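# Stationery trials: lined pads on the large white table

The pages in this gallery cover the paper and desk work done in the back room at Clestberg during January. The subject is ordinary office stationery: lined pads, loose sheets, folders and the surfaces they are used on. Raimo Vuorinen drew up the order of work and Elsa Mustonen kept the stock list. Captions are short. Longer remarks on paper weight and ruling are in the stock list under sheet 1567.

## Surface

The table is white with a smooth, glossy top and rounded far corners. A glossy top is easy to wipe and shows pencil dust at once. It also lets paper slide. A full pad holds its place through its own weight, while a single sheet moves when a sleeve brushes it. Matt desk mats were considered and left out, as they change the feel of the paper under the hand.

Pale paper on a white top is hard to pick out from a distance. Raili Jääskeläinen asked for a coloured backing card on this account. It has been ordered from Allico in grey and in dark green, 200 of each.

## Pads

The ruled pads are the Saarinen type, off-white, with fine horizontal lines. They are placed flat at the near edge of the table, in the middle, and the rest of the top is kept clear for sorting.
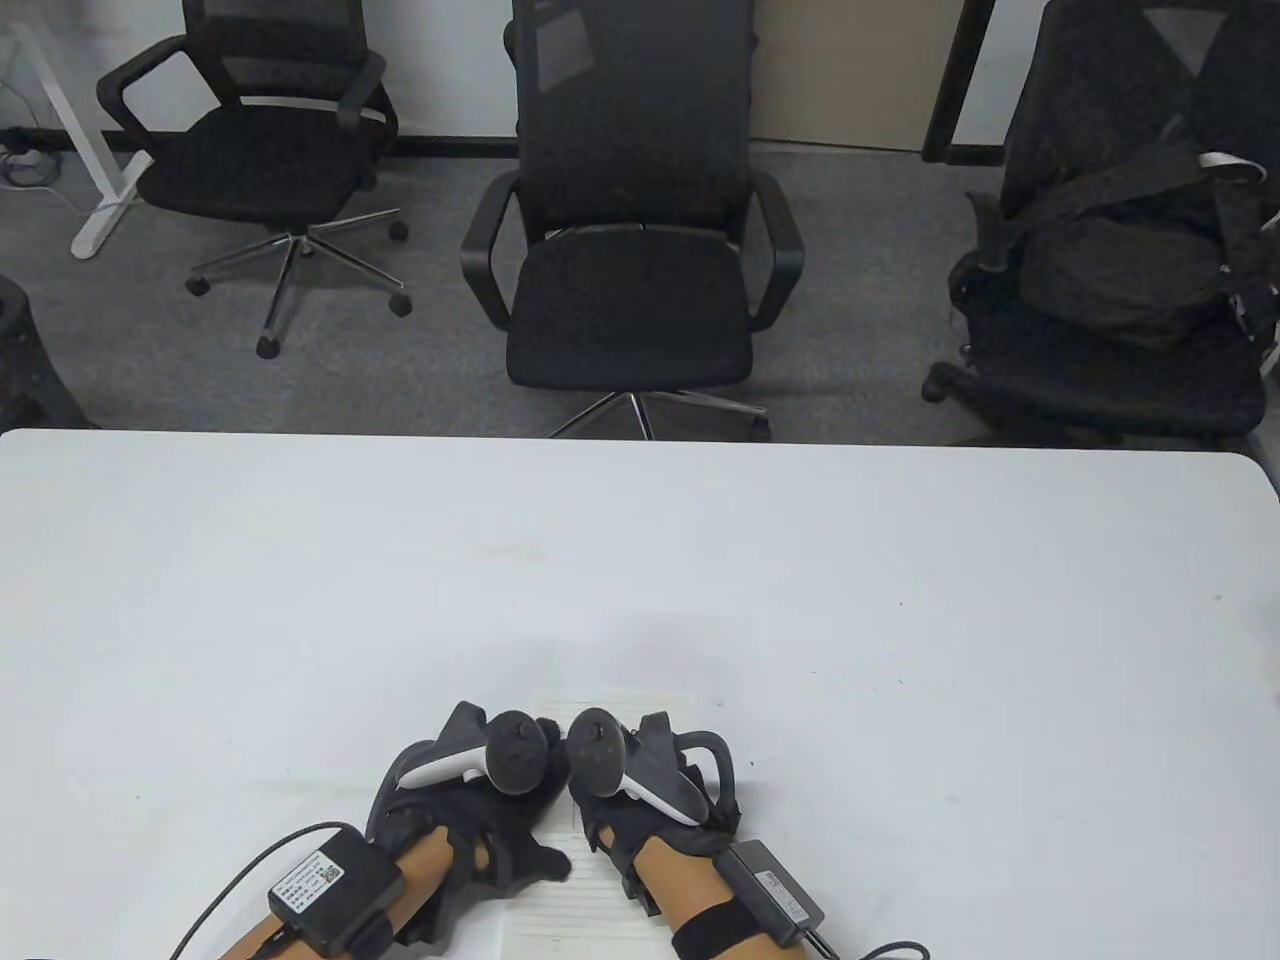
*Lined pad, near edge of the white table. Both hands over the sheet, fingertips almost together.*

Fine ruling suits small handwriting and short lists. For larger writing the wide-ruled version is better, and it is also easier to read back at arm's length. The two are stored on separate shelves, since the covers are the same colour and the spine labels are small.

Order of work for a new pad:

- Wipe the table and let it dry.
- Set the pad square to the near edge.
- Fold the cover fully under.
- Press the first sheet flat from the centre outwards, with both hands.
- Turn four sheets and check that they lie flat without being held.

A pad that springs back after the fourth sheet goes to the side shelf for a day under a board. Most of them settle. Those that do not are pulled apart and used as loose sheets, which are always in short supply by Thursday.

## Cleaning

Beige smudges on a white top are usually skin oil or glue from a pad spine. A damp cloth removes the first. For glue, use a plastic scraper held low and then the cloth. Solvent cleaners dull the gloss and should stay in the cupboard. Qiuyue Duan has a spare scraper.

Small marks at the far side of the table tend to be missed, as the work is all done at the near edge. Wipe the full width — corners included — at the end of the day.

## Stock

Loose ruled paper is bought in packs of 500 sheets from Zonduvmont. Pads come shrink-wrapped, and the wrap should stay on until the pad is needed, as the room is dry in winter and open stock curls. Lorena Echeverría takes requests for extra pads before noon. State the ruling, fine or wide, when asking.

The folder pages will be added once the backing card has been delivered.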